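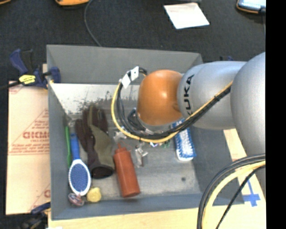

Carolina Correia asked whether anyone had needed a single thing out of the mixed bin since December, because she had not, and she would sooner see the lot sorted by room and be done with it.

Elsie Rewi replied that the bin was where odds and ends ended up when they had no shelf, and a work glove and a pet brush were never going to share one. Carolina said that was her point.

Household Goods Sorting, Gilmartin store
Thu 3 May

Item 1. Mixed bin
Proposal from Elsie: keep one mixed bin and move brushes to the cleaning shelf. The scrub brush would go, the pet brush would go with pet supplies. The red-orange squeeze bottle stays put until somebody decides if it is kitchen or garage. Carolina doubted that anybody would decide. Agreed for a trial of 3 weeks.

Item 2. Labels
Nekoten quoted for 200 printed labels. Elsie was in favor. Carolina noted that the last labels fell off and wanted to see 25 on the shelves first. The meeting was not convinced a label would stop people dropping things in the nearest bin. Order held back to 25.

Item 3. Drarkon shelving
No news. The delivery date has moved again and the meeting put little faith in the new one.

Action: Elsie to move the brushes. Carolina to write to Nekoten.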